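Robotique de manipulation, notes de cours, séance 5
Visite de l'atelier de Molludholm : démonstration de saisie avec une pince tenue à la main

19 mai 2026, par Mateja Omerović

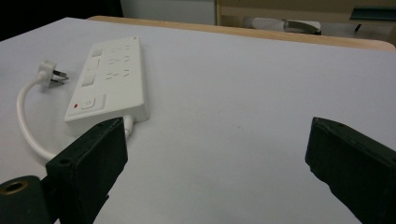
Fig. 1. Multiprise blanche et son cordon devant les deux doigts de la pince, avant toute prise.

Ces notes reprennent la démonstration donnée par Ye-rin Yeom lors de la visite du groupe. Elles complètent le polycopié sur les préhenseurs et supposent que le chapitre sur les repères est acquis. Les passages marqués « à retenir » peuvent être demandés à l'examen.

1. Le poste

L'atelier collecte des démonstrations humaines avec une pince à deux doigts parallèles, équipée d'une caméra. L'opérateur tient l'outil dans la main et exécute la tâche lui-même. On enregistre l'image, la trajectoire de l'outil et l'ouverture des doigts. Le bras n'intervient qu'ensuite, au moment de rejouer ou d'apprendre le geste. Le jeu de données de l'atelier, appelé Farías en interne, compte 3 000 démonstrations, toutes tâches confondues.

La caméra étant solidaire de la pince, les doigts restent dans le champ. Sur la figure 1, ils occupent le bas de l'image, largement écartés, et le doigt gauche masque en partie l'endroit où le cordon entre dans la multiprise. Ce masquage fait partie des données et on ne cherche pas à l'effacer.

À retenir : la position des doigts dans l'image donne une indication directe sur l'ouverture. Elle ne remplace pas la mesure.

2. La tâche montrée

La consigne était de saisir la fiche du cordon, de l'amener au-dessus de la multiprise et de la présenter devant une rangée de prises. L'insertion n'était pas demandée. Yeom a découpé la tâche en phases : approche, alignement, fermeture, levée, transport, orientation. Chaque phase se termine par une condition que l'on doit pouvoir vérifier dans les données, par exemple une vitesse d'ouverture nulle à la fin de la fermeture.

Difficultés discutées devant le poste :

- Contraste. La multiprise, le cordon et la fiche sont blancs, sur un plateau d'un blanc un peu gris. Les ombres sont faibles. Une segmentation par seuil de couleur ne donne rien d'utile ici. Le voyant rouge est le seul repère coloré de l'appareil, et il est minuscule.
- Objet déformable. Le cordon forme une boucle ouverte entre la multiprise et la fiche. Quand on lève la fiche, la boucle suit et peut tirer sur le boîtier. Un modèle qui traite la fiche comme un solide libre se trompe dès la levée.
- Orientation. Les broches pointent vers la multiprise. Il faut choisir la prise en main en fonction de l'orientation finale, avant de fermer les doigts. Une reprise en cours de transport coûte du temps et rend la démonstration plus difficile à découper.
- Surface de contact. Le corps de la fiche est compact. On le pince par les flancs, en laissant les broches dégagées.

3. Résultats présentés

Sur une série de 17 essais rejoués par le bras, Yeom a montré les courbes de deux essais manqués. Dans le premier, la fermeture commence trop tôt et la fiche pivote entre les doigts. Dans le second, la prise est correcte mais la tension du cordon déplace la multiprise pendant le transport, et l'alignement calculé au départ n'est plus valable. Le second cas est le plus instructif pour nous : la cible doit être réestimée après la levée.

Le logiciel de découpage des phases s'appelle Gescombe. Il propose des frontières à partir de la vitesse et de l'ouverture, que l'annotateur corrige à la main. La version de novembre confondait encore alignement et fermeture lorsque l'opérateur hésitait.

4. Travail demandé

a) Dessiner les repères de la caméra, de l'outil, de la fiche et de la multiprise. Indiquer lesquels sont fixes l'un par rapport à l'autre pendant le transport.
b) Proposer une condition de fin pour la phase d'orientation, avec les grandeurs mesurées.
c) Expliquer en une demi-page comment détecter que la multiprise a bougé.

Compte rendu par binôme, deux pages au maximum, schémas compris. Les courbes des essais manqués sont dans le dossier partagé du cours.

Commentaires

Binôme B2
Pour la question a), faut-il un repère pour chaque doigt ou un seul pour la pince ?

M. Omerović
Un seul, placé au milieu entre les bouts des doigts. Précisez l'ouverture à part.

Lucile
Le lien vers les courbes demande un mot de passe, ce n'était pas le cas pour la séance précédente.

M. Omerović
Corrigé, réessayez.

Contact : secrétariat pédagogique, bâtiment Sternbridge | © Cours de robotique de manipulation | Haut de page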